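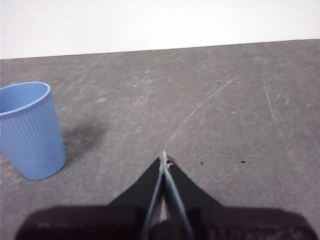 The Cup Collector: An Afternoon with Vlastimil Mikuš
2/26/22

Vlastimil Mikuš was already pouring the coffee when I got to his workshop, and he had started talking before I found my pen. He collects tumblers. Plain, everyday plastic ones, the kind you drank lemonade from at your grandmother's house (I certainly did!), and he owns 143 of them.

"I never meant to," he told me. "I bought a set for a camping trip, one got lost, and I went looking for a match. I came home with nine, none of them the right color."

He is wonderful company on this subject. Ask him about ribs and he'll go on happily for half an hour. The light blue cup has fine vertical ribs down the outside and a smooth inside, and he thinks that is the best arrangement there is. "Your fingers want something to hold. Your drink doesn't care. And look at what the light does, the inside is always a little brighter than the outside. I could watch that all morning."

He likes a thick rim too, slightly rolled, and a body that narrows toward the base so the cups will stack. He has strong feelings about stacking. Cups that jam together get shelved singly, which is how the shelves came to take over the back wall.

The gray tabletop gets nearly as much affection as the cups. It's scuffed and chalky in patches, with long pale scratches curving across it, and he won't hear of having it refinished. "People offer. I say no, thank you. A shiny table makes every cup look like it's in a store."

I wanted to know where he finds them all. Mostly yard sales, he said, and a box that a friend mailed him from Starnberg in January, which he opened at the kitchen counter in his coat. He writes each one down in a ledger with the color, the height and where it came from. Blue takes up the most pages by a long way.

Does he have a favorite? He laughed and said it changes with the weather, then admitted that pale blue wins more often than it should. "It's a quiet color. You put it down and the whole table calms down with it."

And does he use them? Oh yes, he said, every one gets its turn. He drinks his water out of a different cup each day and marks it in the ledger with a small dot. By the time I left we had gotten through two pots of coffee, out of mugs, and he was back at the shelves choosing a cup for supper.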